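Teaching an Arm to Tidy a Kitchen: Collecting Demonstrations in Simulation

Project report, Robot Learning Studio
Tegan Ormsby and Wiremu Merrick

1. What we set out to do

Our project started with a very plain question: how many examples does a robot arm need before it can put kitchen things where they belong? We had both read papers where a policy is trained on hundreds of demonstrations, and we both came away wondering what those hundreds were like. Who recorded them? How many were thrown out? Did it matter if the person was tired? The papers mostly skip that part, and it became the part we cared about most.

So we spent nearly all of our time on the data and only the last stretch on training. We called the collection Mulel (it was the name of the shared folder and it stuck). By the end we had 70 demonstrations recorded and 46 that we were happy to train on.

2. Setup

Everything ran in a simulated kitchen. We picked simulation for the obvious reasons – we had no arm of our own, and a dropped mug costs nothing – but also because a simulator lets you put every object back in the same place with one key press. Resetting between runs took a moment, and we did it a lot.

The arm was driven by hand. One of us steered the gripper with a controller while the other watched the views on a second monitor and called out problems. We swapped after every seven runs, which was about as long as either of us could stay careful. The software we used for recording, Truvavier, is a small tool written by last year's group in the same course. It saves the joint positions, the gripper state and the camera images at every step, and it lets you type a note at the end of a run. We recommend the notes very strongly! Half of what is in this report comes from them.

3. The tasks

We wrote short instructions in everyday language, such as "pick up the banana" or "move the mug out of the sink." Each demonstration was tied to one instruction. We kept the wording loose on purpose and wrote several versions of each, so that the model would not latch on to a single phrase.

Our first list was far too long. It had opening the oven, turning knobs, and a stacking task that Wiremu still believes in. After a few evenings we cut it down to picking and placing on the counter and in the basins. That gave us enough repeats of each task to learn something from them.
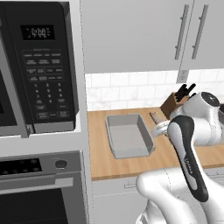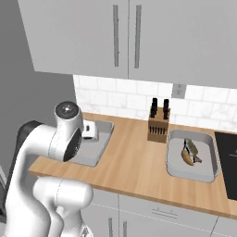 Figure 1. Two views of the simulated kitchen, with the arm at the counter. First, the side with the microwave and the baking pan; second, the side with the two basins.

4. What makes a good demonstration

At the beginning we kept a run if the object ended up in the right place. This turned out to be a weak rule. Some of those runs had the gripper wandering over the counter for ages before it went down, and others had a lucky grasp that neither of us could have repeated. When we trained a quick test model on everything, it wandered too. It was exciting, in a slightly painful way, to see our own bad habits played back so faithfully.

We then wrote down stricter rules:

Move toward the object without long pauses.
Line up the gripper before going down.
If a grasp misses, back off and try again once. Keep the run if the second try is clean.
Stop recording as soon as the object is released and the gripper is clear.

The third rule caused the most discussion. Tegan wanted only perfect runs. Wiremu argued that a model that never sees a mistake has no way of learning to recover from one. We tried it both ways on the small test model, and the version with a few recoveries in it got stuck less often, so the recoveries stayed.

Occlusion was the other big lesson. The arm is large compared with the counter, and when it reaches over a basin it can easily hide the thing it is reaching for. The person driving could rotate the view and see around it, but the model only gets the recorded cameras. We had been using information that the model would never have! From then on, the driver had to work from the recorded views alone. Our runs got slower and clumsier for a day or so, then recovered.

5. Training

We trained for 4,000 steps on the 46 kept demonstrations, using the starter code from the course. Hinds, the shared lab computer, handled this overnight. We did very little tuning.

The trained model was best at objects standing in the open on the counter. It was noticeably weaker in the basins, where the rim leaves the gripper less room and the approach has to be steeper. Changing the wording of an instruction bothered it less than we expected, while moving an object to a spot we had rarely used bothered it a lot. Looking back through the notes, we could see why: we had both been placing things where they were comfortable to reach.

6. What we would change

We would randomize the starting positions from the first run. We only switched this on late, and the early runs are too much alike. We would also agree on the keep-or-drop rules before recording anything, and have the person who did not drive make the decision.

We would like to collect a second set with two new drivers as well. Our styles are easy to tell apart in the recordings (Tegan comes in from above, Wiremu sweeps in from the side), and we have no idea yet whether that mix helps or hurts. The Mulel folder, the notes and our list of instructions are on the course drive for next year's group.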